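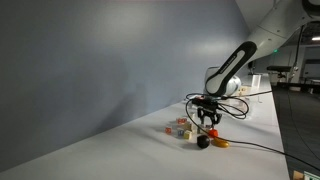

Before entering a match card in Vevell, check that both team captains have handed in their signed order of play. You need a clear, flat surface for the cards, such as a long white tabletop, with the home cards on the left and the away cards on the right. Keep the pairs in playing order, as the form can't be re-sorted once it is saved.

Home Fixtures Teams Results Help

5. Entering a foursomes match

5.1 Sign in and choose Fixtures, then the name of the away club.

5.2 Tap Order of Play. Type both surnames for each pair, lower handicap first, e.g. Weerakoon / Llorente.

5.3 Set the tee interval. It is 8 minutes by default; most county matches at Plulcombe use 10.

5.4 Enter each result as holes up and holes left to play. A match won by 3 holes with 2 to play goes in as 3&2. For a match that finished level, select Halved and leave both boxes blank.

5.5 Check the team total at the foot of the page and tap Save.

Note: Conceded matches still need a result. Choose Conceded from the list and the point goes to the other side.

Note: If a reserve plays, change the name before the first tee time. After that, only the county match secretary can edit it.

CAUTION: Do not tap Publish until both captains have agreed the card. Published results go straight to the league table and stay locked for 22 hours.

5.6 Tap Publish. Both captains get a copy by email.

If the email does not arrive, see section 7 or contact Lutfa Weerakoon at the match desk.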